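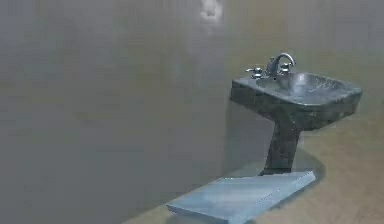

Plain grey-beige wall, light tan floor.

News > Media releases > Genham

2 Mar 2018

Genham opens its colour library to the public, and you can borrow from it for nothing

Hi all, Vasiliki Gavalas here from Genham, the paint and plaster workshop on Trirgate Lane. I usually leave the press releases to someone with better spelling, but I've been nagging everyone about this one for so long that I was told to write it myself!

From this week, anyone can walk in and borrow a painted sample board from our colour library. We have 387 colours on the shelves, and 200 of them are neutrals, which tells you a fair bit about what people ask me for. Greys, putties, off-whites, the odd mushroom. I love them all (yes, even the ones that look like cold tea).

Each board is 80 centimetres tall, so you can lean it behind the couch and live with it for a while. You can take two boards at a time and keep them for a fortnight. There's no deposit and you don't have to buy paint from us afterwards, though of course I'd be thrilled if you did.

The idea came out of our February open day. I had the same chat over and over with people who'd picked a colour off a chip the size of a postage stamp, painted the whole lounge and then hated it by dinnertime. Grey is the worst for it. It can go green beside a lawn, or purple under the wrong globe, and by then you've already moved the furniture back.
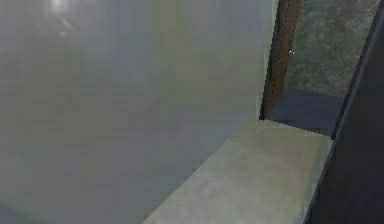
Pale grey-white beside a narrow strip of brown.

My favourite of the new neutrals is Seok, a soft warm grey we mixed for a hallway that gets hardly any sun. Esach is its paler neighbour and a bit cooler - try it next to timber before you decide. Both come in matt and low sheen. If your walls have a few lumps and dings, go the matt, it's much more forgiving.

We're also running a free drop-in hour each morning from nine for anyone who's stuck. Bring a cushion, a floor sample or a bit of curtain and we'll pull boards out with you until something feels right. Kids are welcome, and so are dogs if they don't mind the smell of lime plaster.

Media are welcome to visit during drop-in hour or any afternoon. Ask for me at the front counter, I'm happy to talk about grey for as long as you can stand it.

Get our colour news by email. You can unsubscribe at any time.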